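Lalix canvas sneakers, one winter in

I bought these in January, which is a silly month to buy canvas anything, but my old pair had split right across the ball of the foot and I was down to boots. I walk to work, I stand most of the day, and I'm hard on shoes. So take this as a review from someone who wears them out and doesn't collect them!

Sizing first. I'm between sizes and went up a half. Good call. The toe box is roomy enough for a medium sock, though with thick wool ones I had to loosen everything and it felt like wearing a loaf of bread. The heel rubbed for the first week (left foot only, no idea why) and then it quit.

The insole is the weak spot. It's thin, it's glued in at the front, and after a full shift I could feel every seam in the floor. I pulled mine out with a butter knife and put in a gel pair from Fosthorpe, the little shop by the bus station, and now I can go till 6 p.m. without thinking about my feet. I do wish I hadn't had to spend extra on brand-new shoes.

Grip is where I got picky, seeing as I slid down my sister's front steps in the old ones. On dry sidewalk they're great. Wet tile at the grocery store, fine, a squeak here and there. Packed snow, forget it. The studs fill up and you're skating.

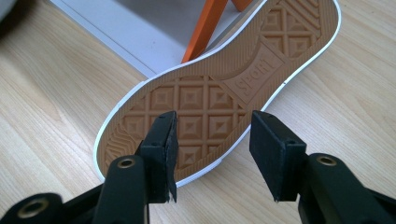

Somtochukwu Okafor wrote in to say the snow trouble goes away once the rubber has scuffed up a bit, and that a few walks on rough concrete did it for hers. Maybe so! Mine have had plenty of concrete and I still wouldn't trust them on a hill.

Washing: the tag says spot clean. I spot cleaned twice, got bored, and threw them in the machine on cold in a pillowcase, laces out. They came through okay. The canvas went a touch stiff and softened again by lunchtime. Don't put them on the radiator, though. I did that with a pair years ago and the glue let go all along one side.

The laces are too long. I double knot and I still step on them, so I've ordered shorter ones from Yilma, flat cotton, and we'll see. The eyelets have held up and there's no fraying around them, even on the foot I yank off without untying (bad habit, I know).

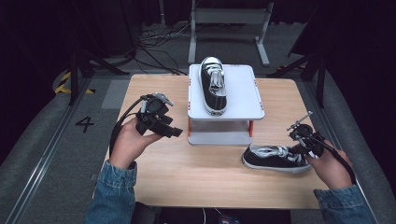 Cyrill Reisinger thinks I'm being too easy on them and that the Clododa low-tops last longer for the same money. I tried those on at the store and they pinched my little toe something awful, so they were never going to work for me, but if you've got narrow feet then sure, give them a go.

Would I buy the Lalix again? Yes, with my own insoles, and probably in spring. I'd like them in green next time if they ever bring that color back in my size.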